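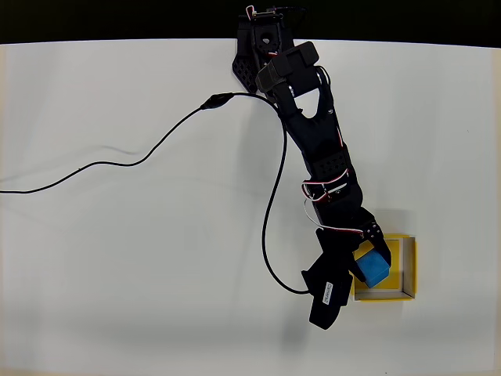 Hakim Osman wants to know why I keep calling it the Dusow Column when the old travel poster clearly says "Dusow Pillar." Fair question, and I've been chewing on it all morning, so you're all getting a thread.

Some background if you missed last week. I bought a reprint of a Trotbridge tourist poster, the one with the little steam launch on the river, the ladies with parasols, and the monument up on the hill behind them. Big yellow sky. I love it more than I should.

The monument is real and I grew up ten minutes from it. It's a plain stone column with a ball on top, it stands 40 feet high if you include the base, and every kid in town has been told not to climb the railings and has climbed the railings.

On the poster it looks gigantic! The artist must have doubled it at least. From that bend in the river you'd barely see the ball over the trees. I went and stood there on Monday with a coffee to check, and I got a nice view of the trees.

OK so, the name. The metal plate on the base says "Column." The old guidebooks I've got at home say "Column" too. The poster is the only thing I own that says "Pillar," and my guess was that the artist never came to town and worked from somebody's letter.

Then Ratih Yeoh sent me scans of two postcards, and both of them say "Dusow Pillar" in that tiny red print along the bottom. So there goes my guess. Postcard people and poster people were maybe copying off each other?

My grandmother called it "the Needle," for what it's worth. So did everybody on her street. You would be told to meet at the Needle and if you said Column they'd think you were from the city.

As for who Dusow was, the short version is that he paid for the first bridge and then went broke. The town put the column up after he died and spent years arguing over where it should go. The hill won because the land was free.

There was supposed to be a statue of him on top. You can see it in the first drawing, a man in a long coat pointing at the river. The money ran out and he got a stone ball. I kind of prefer the ball.

Yoon-hee Ham asked about the launch on the poster. I think it's the Botaro, which ran Sunday trips up to the weir and back. The funnel is right for it, black with one pale band. The flag is wrong though, and I don't have a good answer for the flag.

The parasol ladies are sitting on the wrong side, too, if they want to look at the monument. They're all facing the gasworks. (The gasworks are not on the poster. There's a field with cows where the gasworks would've been.)

Somebody asked what the poster cost. The reprint was $40 with the tube, from Nair, the print shop by the station. They had a smaller size but the lettering goes mushy when you shrink it. Mine is number 396 on the back in pencil, and I have no clue how big the run is.

An original is way out of my league. I've only ever seen one, behind glass in the library hallway, and it has a fold down the middle that goes right through the column. The yellow is a lot softer on that one. More like butter.

If you go up to see the thing itself, take the path behind the school and skip the steps. The steps are slick and they come out on the wrong side, by the water tank. Late afternoon is best, when the light hits the plate and you can read the bottom lines without crouching.

And Sekar Tambunan, yes, I do still have the other one, the winter poster with the skaters. It's in a tube under the bed and I'll dig it out. The monument is on that one as well, way off to the left, with snow on the ball.

Pretty sure the winter one doesn't name it at all. I'll look tonight and add to this.

Update: it says "Dusow's Monument." So now we have four names. Hakim, I'm sticking with Column.

Threads > Old Posters > River Towns > Trotbridge
Print this thread
E-mail this thread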